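Vorratsmotten trotz Plastikboxen – bringt das Umfüllen überhaupt was?

Stestska
Montag, 15. Juli 2019
Zum zweiten Mal seit Februar Motten im Küchenschrank. Mehl, Haferflocken und Nüsse sind im Müll, die Bohrlöcher mit Essigwasser ausgewischt. Jetzt rät mir jeder zum Umfüllen in Kunststoffboxen. Ich habe da meine Zweifel. Die Larven sind beim Schlüpfen winzig, und ein Deckel, der nur aufliegt, hält sie doch nicht auf. Hat das bei jemandem länger als ein Jahr funktioniert?

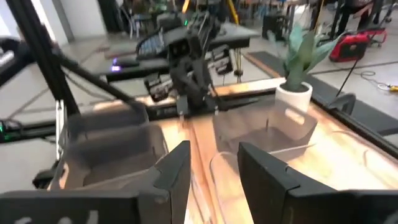

Mir geht es vor allem um den Preis. Für ein Set mit Dichtung will der Haushaltswarenladen hier 185 Euro, das kaufe ich nicht auf Verdacht. Offene Behälter wie die drei Kunststoffkästen auf der Holzplatte bekommt man überall, und der rauchgraue links wäre mir sogar lieber als glasklar, weil man nicht jeden Krümel sieht. Aber ohne dichten Deckel kann ich die Tüten auch gleich so in den Schrank stellen.

Greninier
Kannst du auch. Ich habe alles umgefüllt und hatte im Herbst darauf wieder Gespinste, und zwar IN der Box. Die Eier waren schon im Mehl, als es aus dem Laden kam. Dagegen hilft kein Deckel der Welt.

Ruotsalainen
Widerspruch. Wenn die Eier im Mehl sind, bleibt der Befall wenigstens in dieser einen Box. Du wirfst ein Kilo weg und fertig. Bei Papiertüten wandern sie durch den ganzen Schrank.

Greninier
Schöne Theorie. Bei mir saßen sie auch im Reis, und der war ebenfalls umgefüllt.

Ruotsalainen
Mit was für Deckeln? Wenn du mir jetzt sagst, die von der Eisdiele, brauchen wir nicht weiterzureden.

Greninier
Klickverschluss, vier Laschen, Silikonring. Danke der Nachfrage.

Cellar
Einfrieren wird hier gern vergessen. Neues Mehl drei Tage ins Gefrierfach, dann erst in den Schrank. Ich mache das mit 900 Gramm pro Beutel, mehr passt bei mir nicht rein. Was die Behälter angeht: Ich nehme nur noch klare, damit ich Gespinst gleich sehe.
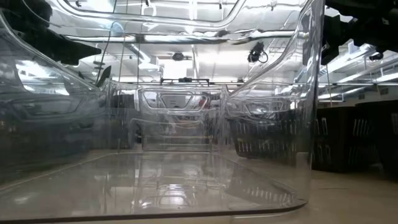 Durchsichtiger Kasten, Blick auf die untere Vorderkante

Bei den Ecken bin ich eigen. Innen sollte alles glatt und rund sein, in Rillen setzt sich Mehlstaub fest, den man beim Spülen übersieht.

Stestska
Und woher weiß ich, dass drei Tage reichen? Ich lese mal von einem Tag, mal von zwei Wochen. Jeder schreibt beim anderen ab.

Cellar
Kommt auf das Gefrierfach an. Mein altes im Kühlschrank wurde nie richtig kalt, da habe ich es eine Woche drin gelassen.

Ruotsalainen
Schlupfwespen. Kärtchen bestellen, auslegen, nach Plan nachlegen. Bei uns war danach Ruhe.

Greninier
Oder die Motten wären ohnehin verschwunden. Ohne Vergleichsschrank weißt du das nicht. Die Pheromonfallen fangen übrigens nur Männchen, auch so ein Produkt, mit dem man sich hübsch beruhigen kann.

Ruotsalainen
Zum Beruhigen sind die auch nicht da. Du siehst daran, ob überhaupt noch was fliegt.

Stestska
Also ich friere erst mal ein und hänge eine Falle dazu. Die Boxen für 185 Euro bleiben im Laden. Wenn bis Oktober nichts fliegt, schreibe ich noch mal. Hat jemand eigentlich die Löcher für die Regalböden zugeklebt? Bei mir sind das 21 pro Seite.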